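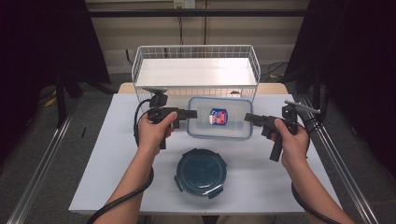 Packing for the Shared Table
Speaker notes, staff information session
Likau Community Meals
Tuesday, June 8, 2021
Presenter: Sunee Wongsuwan, Packing Room Supervisor

Opening

Good morning. Thank you to the site leads who traveled from Strazds to attend. The session covers the container procedure for snack and meal packs, as revised in January. Cirilo Zamudio will take the second part, on returns and washing.

Please hold questions on delivery routes. Those belong to the afternoon session.

Why the procedure was revised

Last year the Likau site sent out 1,925 packs in reusable containers. Of these, 99 were reported with a loose lid or with the wrong lid. No one was harmed, and in most cases the contents were fine. The reports did show that each shift was packing in its own way. Some staff filled first and looked for lids afterward. Others stacked the lids in the same basket as the packets, where a lid from another size could easily be picked up.

(Pause. Ask whether the Strazds leads have seen the same problem.)

Setting the table

One clear table per packer. Bags, phones, and paperwork go on the side shelf before the shift begins. Wipe the tabletop and let it dry fully.

The basket goes at the back of the table. The container being packed goes in the middle, open side up. Its lid stays on the table, within reach, from the moment the container is set down until it is closed. Do not place the lid under the container or on top of the basket.

Lids are matched by shape first and size second. A round lid belongs to a round container and should never be pressed onto a rectangular one, even for a short carry across the room. If the lid on the table does not match the container, stop and exchange it before going further.

Filling

Sealed packets go in flat where possible. Check the seal and the date on every packet. A packet that is open or torn goes into the reject tray and is written on the shift sheet. A packet that is only wrinkled may be used if the seal is sound.

One snack packet in a container is a complete snack pack. Staff new to the room often believe the container looks too empty and add a second. Please do not. The family list is prepared from the counts sent by the office, and an extra packet in one pack means a short pack later in the shift.

Clear containers are preferred for snack packs. The person handing out the pack can check the contents without opening it. Culska trays, which are not clear, are for hot meals only.

(Slide change. Allow time for note taking.)

Closing and checking

Press the lid down at the corners, then along the sides. For round containers, work around the rim in one direction. Turn the closed container on its side over the table. If the lid moves, replace it and repeat the check.

Closed packs go to the cart. They do not go back into the basket.

Returns and washing (C. Zamudio)

The site currently holds 810 containers in service. Containers and lids are washed separately and dried on separate racks. Any container with a crack or a rough rim is withdrawn the same day. Flinier lids from the old order may remain in use until they wear out, but they should be kept in their own bin.

Site leads should send a lid count to the office at the end of each month. The form has 2 pages, and the second must be signed.

Questions

Take questions on table setup first. Refer questions about new rack orders to Mr. Zamudio. Printed copies of the procedure are by the door; please take one for each shift.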